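Constituer un portfolio de compétences – Service Stages et Emploi, Campus Sequeira

Guides pratiques > Candidature > Portfolio de compétences

Mise à jour : Mieke Desmet, bureau 182

Ce guide décrit la constitution d'un portfolio de compétences à joindre à une candidature de stage, d'alternance ou de premier emploi. Il ne traite ni du CV ni de la lettre de motivation, qui font l'objet de fiches séparées. Le format décrit est celui accepté par la plateforme Usent. Les étudiants inscrits en validation d'acquis utilisent le gabarit Hisetano, dont les rubriques diffèrent légèrement (voir la fin de la page).

Avant de commencer

Réunir les éléments suivants :
- le référentiel de compétences de la formation suivie ;
- les relevés de notes et attestations déjà délivrés ;
- les conventions et rapports de stage ;
- les fiches de poste des emplois occupés, y compris les emplois saisonniers ;
- les coordonnées à jour des personnes ayant encadré un travail.

Le référentiel se télécharge depuis l'espace étudiant, onglet Scolarité. En cas de changement de maquette en cours de cursus, prendre la version en vigueur l'année de la première inscription.

Étape 1. Établir l'inventaire des expériences

Ouvrir un tableur et créer une ligne par expérience. Les colonnes minimales sont : période, structure, intitulé exact de la fonction, tâches, outils, encadrant. L'intitulé est celui du contrat ou de la convention. Un intitulé reformulé dans le portfolio et différent sur le certificat de travail entraîne une demande de justificatif.

Ne pas trier à ce stade. Les projets de cours, les engagements associatifs et les travaux personnels figurent dans le même tableau que les emplois. Une colonne « type » permet de les séparer plus tard par filtre.

Pour les tâches, employer un verbe d'action à l'infinitif suivi d'un complément : « saisir les commandes fournisseurs », « plier et étiqueter les retours clients ». Les formulations du type « participation à » ou « aide à » sont à proscrire, car elles ne permettent pas d'établir le degré d'autonomie.
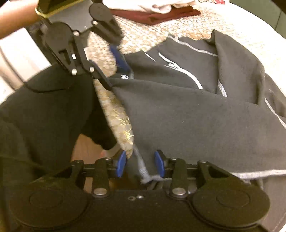
Étape 2. Sélectionner et rattacher au référentiel

Reprendre l'inventaire et indiquer, pour chaque tâche, le code de la compétence correspondante. Une tâche peut porter deux codes. Une tâche sans code est conservée dans le tableur mais n'entre pas dans le portfolio.

Retenir ensuite 5 compétences au maximum. Le choix se fait à partir de l'offre visée :
1. Copier le texte de l'offre dans un document vierge.
2. Surligner les activités demandées, en laissant de côté les qualités personnelles (« dynamique », « rigoureux »).
3. Attribuer à chaque activité surlignée un code du référentiel.
4. Comparer avec l'inventaire et garder les codes présents des deux côtés.

Si la comparaison donne moins de deux codes communs, l'offre est probablement éloignée du profil. Dans ce cas, demander un rendez-vous avant de poursuivre.

Étape 3. Rédiger les fiches

Chaque compétence retenue donne lieu à une fiche d'une page. La structure est fixe :
- Contexte : lieu, période, effectif de l'équipe, position dans celle-ci.
- Consigne reçue : ce qui était demandé, par qui, avec quel délai.
- Réalisation : les opérations effectuées, dans l'ordre.
- Résultat : livrable, mesure ou appréciation de l'encadrant.
- Limite : ce qui a été repris, corrigé ou confié à un tiers.

La rubrique Limite est souvent laissée vide. Elle est pourtant lue en premier par une partie des recruteurs et fournit la matière de l'entretien. Deux phrases suffisent.

La rubrique Réalisation se rédige à la première personne du singulier. Le « nous » est admis uniquement dans la rubrique Contexte. Longueur maximale d'une fiche : 3000 signes, espaces comprises. Le compteur d'Usent inclut les titres de rubrique – en tenir compte lors du copier-coller depuis un traitement de texte. 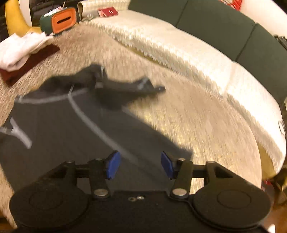
Peut-on réutiliser la même fiche pour plusieurs candidatures ?

La fiche peut être réutilisée telle quelle si la compétence visée et le niveau demandé sont identiques. Dans les autres cas, dupliquer la fiche dans Usent, modifier les rubriques Contexte et Résultat, puis enregistrer sous un nouveau nom. La fiche d'origine reste disponible dans l'espace personnel.

Étape 4. Joindre les preuves

Une fiche sans preuve est considérée comme déclarative. Sont recevables : un document produit par le candidat, une attestation signée, une évaluation de stage, une photographie légendée, un extrait de code ou de tableur. Les captures de conversations privées ne le sont pas.

Règles techniques :
- format PDF pour les documents, JPEG pour les photographies ;
- poids total du dossier inférieur à 20 Mo ;
- nom de fichier sans accent ni espace, sur le modèle NOM_code_piece ;
- données personnelles de tiers masquées avant l'envoi.

Pour un document interne à une entreprise, demander l'accord écrit de l'encadrant et le conserver. L'accord n'est pas joint au dossier, mais il peut être réclamé. 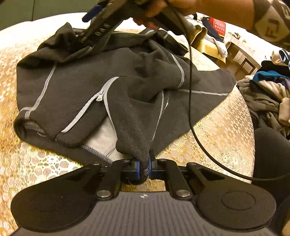 Une légende de preuve photographique énonce un geste, un outil et un objet, dans cet ordre. Elle ne comporte ni adjectif d'appréciation ni commentaire sur les conditions de travail. Pour une pince qui serre un pli de tissu étroit entre deux patins bleus, comme sur la photo, la légende correcte serait « Saisie d'un pli de tissu à la pince à mâchoires parallèles », suivie du code de compétence. « Manipulation délicate d'un textile » serait refusée : l'outil n'est pas nommé et l'adjectif relève de l'appréciation. Le nom de la personne qui tient l'outil est indiqué seulement s'il s'agit du candidat.

Étape 5. Faire relire

Deux relectures sont prévues. La première porte sur le fond et revient à un enseignant ou à un ancien encadrant. La seconde porte sur la forme et peut être assurée par le service. Les relecteurs de forme sont Oddur Eskildsen (filières industrielles et logistiques) et Oksana Prokopenko (filières tertiaires). Le dépôt se fait par Usent, bouton « Soumettre à relecture ». Les dossiers déposés le jeudi après 16 h sont traités la semaine suivante.

Les corrections apparaissent en marge. Les accepter ou les refuser une par une : la fonction « Tout accepter » supprime les commentaires et ne peut pas être annulée.

Étape 6. Exporter et transmettre

1. Vérifier que toutes les fiches portent le statut « Relue ».
2. Cliquer sur « Exporter », puis choisir « Dossier complet ».
3. Ouvrir le PDF obtenu et contrôler les liens vers les preuves.
4. Envoyer le fichier avec le CV, dans un message unique.

Un lien de consultation peut remplacer la pièce jointe. Sa durée de validité se règle dans les paramètres de partage. Vérifier l'affichage dans une fenêtre de navigation privée avant l'envoi.

Cas du gabarit Hisetano

Le gabarit Hisetano remplace la rubrique Limite par une rubrique Analyse, plus longue, et impose un sommaire paginé. Les étapes 1, 2 et 4 s'appliquent sans changement. Pour les étapes 3 et 5, s'adresser à Brynhildur Ingvarsson, référente validation d'acquis.

Fiches liées : Demander une attestation à un ancien employeur – Préparer l'entretien à partir du portfolio – Masquer des données dans un PDF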